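Buying a House Near the Stasham Campus

11/6/21

The streets between the rail line and the college in Stasham were laid out for mill families, and most of the houses still have the same plan: two rooms in front, a kitchen across the back, a steep stair, and bedrooms under the roof. For years they went to buyers who had grown up a few blocks away. Now a good share of the people at the showings are there because of the college.

They come for different reasons. There are parents who would like to stop paying rent on a daughter's apartment. New faculty want to walk to work. Then there are landlords, who were always there, and a growing number of former students who took a job in town after graduation and have started looking for a first house.

Rosalie Reisinger bought on Tanner Street in April. She teaches in the nursing program and had rented a one-bedroom across the river for her first years in the job. Her house had been a student rental, and it showed. The bedroom doors all had keyed locks, the dining room had been walled off to make another bedroom, and the back steps were soft at the bottom.

"I liked that it was ugly," she says. "I could see what had been done to it, and I could see how to undo it. The wall came down in an afternoon. The steps took longer."

What she had not expected was the paperwork. The house carried a rental license, and the license had to be closed out before the city would list the property as owner-occupied. Until that was done, her tax bill was figured at the higher rate. She filed the form the week she moved in, and the corrected bill came late in the summer.

Licenses are a large part of the story in this end of town. The city requires one for any house rented to people who are not related to each other, and in the blocks nearest the college it has stopped issuing new ones. Existing licenses can pass to a buyer, provided the house has stayed rented and the inspections are current. If the license lapses, it is gone. The result is that two houses next door to each other, with the same plan and the same roof, can sell at quite different prices.

Salma El Ouafi has sold houses in Stasham long enough to have seen the rule come in. Her firm, El Ouafi, has an office on the square, and she grew up above it. She tells every buyer to ask about the license before asking about the furnace.

"A furnace you can replace," she says. "If somebody is counting on two roommates to help with the mortgage, and the house can't legally have two roommates, that's a problem I can't fix for them after closing."

She does not try to talk parents out of buying. She does ask them how long they plan to keep the house. A student who starts in the fall and finishes on time will be gone before the costs of buying and selling have been made up, unless prices rise more than they usually do in Stasham. Parents with a second child on the way to the same college are in a better spot. So are those who would be happy to own a rental in a town they may live several hours from.

Managing from a distance is where it tends to go wrong. Wayne Haworth looks after houses for absent owners, and his phone starts ringing in the first cold week of the year, when tenants who have gone home for break leave the heat off. He asks for a key, a list of who is living in the house, and permission to spend up to $300 without calling first. Owners often balk at the last one. Most come around after their first frozen pipe.

Haworth also keeps a list of things he would look at in any of the mill houses. The sewer lines are clay and the street trees are old, so he wants a camera run through the line before an offer becomes final. Many of the porches were rebuilt without footings. The attic bedrooms are pleasant in October and very hot in May, and a bedroom up there needs a window large enough to climb out of. An inspector will check for that at license renewal, and a buyer may as well check for it earlier.

Price is the other question, and the answer depends on which side of College Avenue the house is on. North of the avenue, the streets are flat, the lots are narrow, and the walk to class is short. South of it, the ground rises and the houses are newer, with driveways and garages. Families with school-age children have usually preferred the south side. Faculty are split. Reisinger looked on both sides and says the hill decided it for her, as she does not like driving in snow. 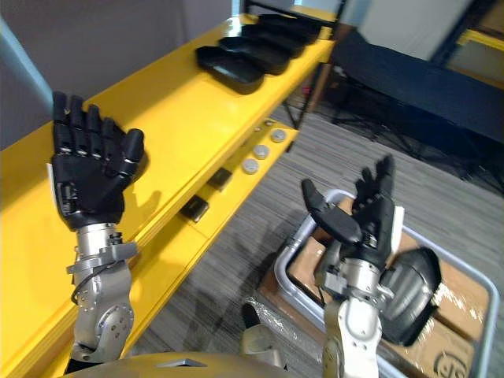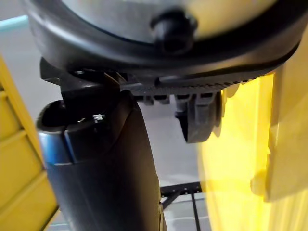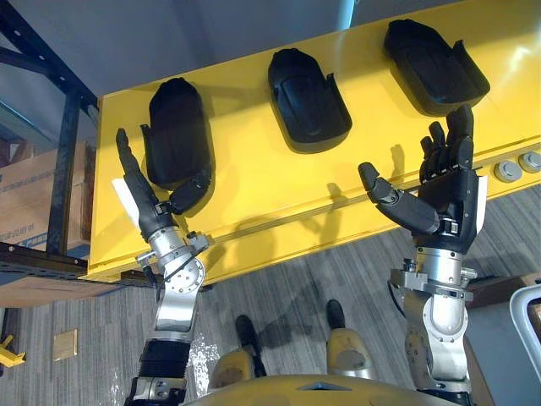 When is the best time of year to look for a house near the college?

Early spring gives the widest choice. Leases in Stasham mostly run out at the end of May, and owners who want to sell tend to list a month or two before that. Fall listings are fewer, but sellers who are still on the market by then are often more willing to pay for repairs.

The newest thing to happen to the neighborhood is Rivamine, the development going up on the old rail yard. It will have 221 units when it is finished, a mix of apartments and row houses, with the row houses for sale and the apartments for rent. The first building opened before the start of the fall term. Rents there are higher than in the mill houses, but the apartments have laundry in the unit and parking under the building, and students with help from home have taken a number of them.

Landlords on the older streets have noticed. Abdelghani Belkadi owns a few houses on Tanner and Mill, all of them bought one at a time while he was running a bakery. He had a vacancy over the summer for the first time he can remember. He dropped the rent on that house, put in a dishwasher, and filled it with three graduate students.

"They were asking me about internet before they asked me about the rent," he says. "So I put that in too."

Belkadi thinks some of the smaller landlords will sell in the next few years, and that a portion of those houses will go back to families. He is thinking of selling one himself. He would like it to go to somebody who will live there, though he has been around long enough to say he will take the best offer.

The city would also like to see owners move back in. It has a repair loan for people who buy a licensed rental and give up the license. The loan is forgiven in equal parts over five years as long as the owner stays in the house. Money for it comes out of the license fees, and the fund has run dry before the end of the year more than once, so it pays to apply early. The application asks for the purchase contract, a contractor's estimate, and proof of income. Work that was started before approval does not qualify. Reisinger learned this with the dining room wall. The back steps were covered.

Jobs are part of the picture as well. Drandex, which makes parts for medical pumps, moved its offices into the former post office and has hired out of the college's engineering and business programs. Peter Kopecký was one of those hires. He came to Stasham as a student, lived in a rental on Mill Street with a changing set of roommates, and never meant to stay past graduation. He and his wife closed on a house this fall. It is on the same block.

Theirs is one of the smaller ones, 869 square feet not counting the attic. It had never been a rental. The seller had lived in it most of her life and left a folder with the receipts for everything, including the roof. Their offer was not the highest. They wrote it with a flexible move-out date, at El Ouafi's suggestion, and the seller wanted the extra time.

Kopecký says the block is louder than he remembered from the years when he was part of the noise. The trouble is mostly on the first few weekends of the term. The college runs a phone line for complaints, and a dean's office staffer will visit a house that gets more than one. He has used it once. Before that he went over and knocked, and he thinks that worked better.

Parking is harder. Residents on the north side can buy a permit from the city clerk, and each house gets two. Guest passes are sold by the day. The permits go with the address and not with the owner, so a buyer should ask the seller to hand them over at closing. A replacement takes a trip to the clerk's office with a copy of the deed.

Anyone who wants to see the license status of a house can look it up by address at the same counter. The clerk's office also keeps the inspection reports. They are public, and there is a small charge for copies. El Ouafi gets them for her clients as a matter of course, and she reads the old ones too, going back as far as the file goes. A porch that was written up three times under three owners, she says, will most likely be written up again.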